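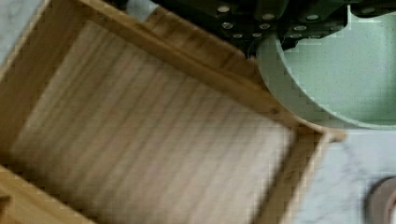

How long should I let a boiled linseed oil finish cure before I put tea in the box?

Four weeks at least, with the lid off. Oil smell gets into tea faster than into almost anything else.

vkuzmenko
May 26, 2019

Thanks. I have 200 grams of black tea sitting in its bag and was hoping for less than that.

mulbauer_v

I'd leave the inside bare. Oil the outside, wax it if you want, and keep the finish away from anything you're going to drink.

drarnton74

Bare wood smells too, depending on what it is. My pine one ruined a whole batch. Shellac on the inside, two thin coats, dry in a couple of days and no smell after a week.

mulbauer_v

Shellac is fine until somebody puts a warm tin in there. Mine went sticky in March.

drarnton74

Were the flakes old? Old flakes never harden right.

mulbauer_v

Bought new from Hollenstein. I still say bare.

osavchuk

What wood is it? Basswood or maple I'd leave alone. Cedar I wouldn't use for tea at all.

vkuzmenko

The seller in Turow only said "hardwood." I'll oil the outside and keep the tea in its bag for now.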